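Race Office Notes -- Orosow Sailing Association
2020-09-26

Changes to the start and finish procedure for the remaining fall races

The race office has amended the sailing instructions for the last part of the season. The changes apply to the dinghy and small keelboat fleets on the lake course and take effect with the next scheduled start. The distance race to Wevov Point keeps its own instructions, which are posted separately.

Start line. The line will be set between an orange flag on the committee boat and a cylindrical inflatable mark at the port end. In the summer series the port end was a small fender buoy that several competitors reported losing behind other boats in the last thirty seconds. The new mark stands higher and has a ballast pocket, so it should stay put in a chop. An inner distance mark may be laid near the committee boat. Boats shall not pass between it and the committee boat after the preparatory signal.

Line length has been revised as well. For the combined dinghy start it will be 200 meters. The summer line was shorter, and the pile-up at the starboard end led to three general recalls in one afternoon. Line bias will be held as close to square as the anchor permits. If the wind shifts after the warning signal, the race officer may postpone, but will not move the port end with a sequence running.

Recalls. Individual recalls will be signaled with flag X and one sound, and the race office will try to hail sail numbers on VHF. Failure to hail, or the order of hailing, is not grounds for redress. After one general recall the next attempt will be under flag U. The black flag will be used only if the flag U start is also recalled.

Course. Windward-leeward courses will have an offset mark at the top and a gate at the bottom. The gate is set wide enough for two boats abreast at either mark with room to gybe. If one gate mark is missing, the remaining mark shall be left to port. Dinghies sail 2 laps unless the numeral pennant says otherwise. Keelboats start second and should keep clear of the dinghy finish, which has been moved to windward for that purpose.

Time limits. The first boat in each fleet must finish within the limit on the notice board. Boats still racing more than twenty minutes after the first finisher will be scored by position at the last rounding. Otis Delacroix has the rounding sheets and will answer questions on how those positions are taken. Please write to him through the race office and leave the mark boats alone while racing is in progress.

Entries. The list stands at 42 boats, of which eleven are keelboats. Late entries are accepted until one hour before the first warning signal on the day. A boat with a borrowed sail must report the number at check-in. Two results had to be corrected in the last series over exactly this point.

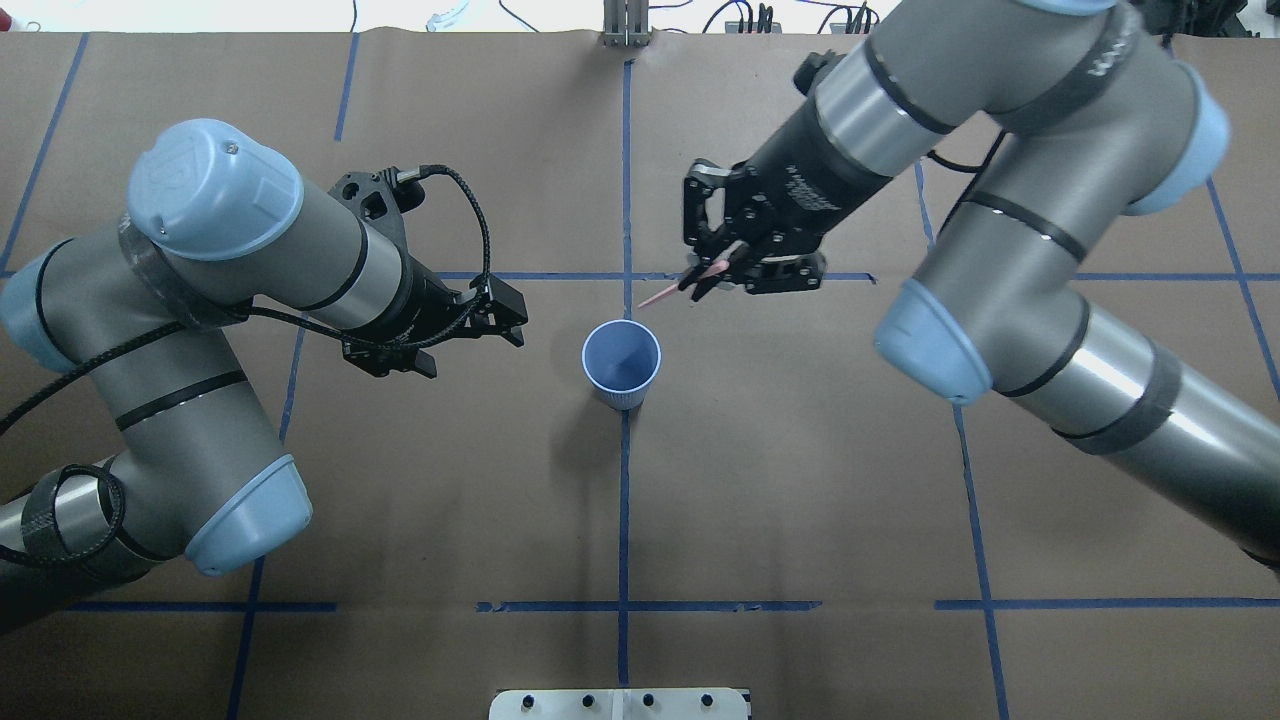

Safety. All crews shall wear a buoyancy aid from launching until return to shore. Check-out and check-in are by tally, and a missed tally costs two places in the nearest race. The water temperature drops quickly at this end of the season, and from the next race day wetsuits or drysuits are required in all dinghies. The safety fleet will work VHF channel 72. A retiring boat must tell a safety boat or the race office before leaving the racing area.

Protests. The time limit is now sixty minutes after the last boat finishes the last race of the day. Forms are at the race office window. Hearings will start as soon as practical, in the order received.

Mooring. Keelboats staying on the Orozco pontoon between race days need a second bow line and a spring. The pontoon closes for the winter in December -- boats left there after closing will be moved to the yard at the owner's cost.

Alaric Pennington remains race officer for the rest of the series. The full amended text is on the notice board, and where it differs from these notes, the notice board text applies.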